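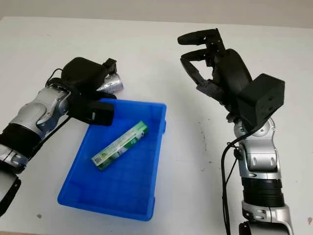

So the move is done. Mostly. We are in Dostdale, the boxes are in Dostdale, the cat is in Dostdale and furious about it. Writing this at the kitchen bench at 6 in the morning with one eye open, so forgive the spelling.

People keep asking how it went. Long. Hot. Ten hours in the ute with the radio stuck on the cricket and then no key. The key was meant to be under the pot. No pot. Rang the agent, got the recorded message, rang again. Sat on the front step eating warm cheese sticks until somebody turned up with it – two hours, no apology, nice shoes.

The house is fine. Smaller than the photos, obviously. The bath is a funny colour and there's a cupboard in the hall that opens onto more cupboard. Good light in the back room though. I've claimed it.

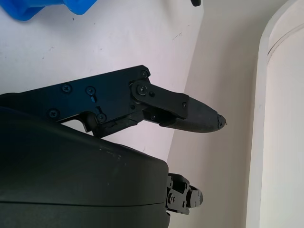 Furniture, then. I put the bed together on my own the first night because I wasn't going to sleep on the floor again at my age. Every second bolt a different size and the instructions all arrows. By the end I was down to sorting screws on a saucer, Phillips heads in one pile and hex in the other, and there was one black screw left over that belonged to nothing. It's in the drawer now. If the bed falls down you'll know why. The desk can wait, the desk came apart in four minutes and I dont trust anything that comes apart that fast.

Money. I said I'd be open about it so, $4000 all up, and that's with us driving one load ourselves. The quote was a fair bit under. Then there was the stairs fee, the long carry fee, a fee for the piano we don't have (got that one back, took three emails). I had us booked with Umali from the start but they couldn't do the week we needed, so it was whoever Listulico threw up. Wouldn't go that way again. The blokes themselves were lovely, it's the office that was hopeless.

Things I'd do differently. Label the kettle. Don't pack the towels first. Get the power on the day before, whatever they tell you on the phone. Defrost the freezer properly and not with a hair dryer at midnight. And change your address with the bank before you've lost the letter with the number on it. 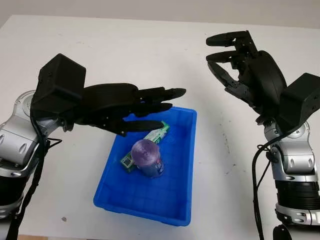 Rommel Galang commented on the last post that I should have sold the lot and started again, that he's moved twice since October and now owns a mattress, a pan and a very good lamp. I see the apeal. But then I'd have to buy it all back, wouldn't I, and I like my ugly sideboard. It was Nan's. It's got the ring from her teacup on it.

Anyway. Neighbours seem all right. One waved, one has a leaf blower. There's a bakery on the corner and the bus to Rirnness goes from right outside, so I've got no excuse for being late to work, which won't stop me.

Internet is meant to be on by lunch. Cat's under the bath. Off to find the mugs.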